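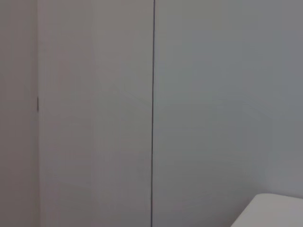
I read all 262 pages of the Dullema ferry report last night and I loved it. I know how that sounds! But if you live in Stiline and you've been following the inquiry even a little bit, please give it an evening, or at least give it chapter four.

Quick catch-up for people who don't live here. The county set up an independent review into how the Dullema ferry contract went to Lumanlan without a second round of bids. Everyone I know had already decided what it would say. Half of my neighbors were expecting resignations, and the other half were telling anyone who'd listen that the whole thing was a waste of money. The report came out and gave neither side what it wanted, and I think that's why the coverage has been so thin. The local paper ran one story and moved on to the snow budget.

So, chapter four. It's the timeline, and it's wonderful. The investigators went through 2,768 emails and laid out who knew what, and when, in plain sentences a normal person can follow. You can watch the decision get made in slow motion. There's a stretch where the transport office asks the legal office whether a second round is required, the legal office asks for the bid documents, the transport office sends the wrong ones, and then everybody seems to go on vacation. By the time the question comes up again the contract is signed. No bribes, no secret dinners. I found it completely gripping (my coffee went cold twice).

I was one of the people expecting something juicier, I'll admit. I had a theory about the Pido terminal land sale that I'd been boring my family with since last spring, and the report takes it apart in a page and a half. The sale closed before Lumanlan even put in a bid. Fine! I was wrong, and I'd much prefer to be wrong with footnotes.

What I'm less happy about is the redactions. There are 2 full sections blacked out in the appendix, and the reason given is "commercial sensitivity," with no more detail than that. The county board can release them with a simple vote and so far hasn't put it on the agenda. If you care about this, that's the thing to write to them about — a short polite email is plenty, and they do have to log every one they get.

The other thing I'd love to see people talking about is the recommendation on page 88, that any contract over a set value should be posted online before it's signed, with time for public comments. Pido already does this! Their page is ugly and slow and I adore it. Last year 1,513 comments came in through it, and yes, plenty of them were about parking, but one caught a pricing error that three different offices had missed.

The board takes up the recommendations in April, and public comment is open at that meeting. I'm going, and I've never spoken at one of these before, so I've been practicing in the car. You get three minutes, which sounds short until you try to fill it — my first run was fifty seconds and mostly adjectives.

The printed copy is at the Stiline library reference desk if you don't want to read it on a screen. You can't check it out, but they'll let you photocopy pages. Start with the timeline and go back to the introduction later.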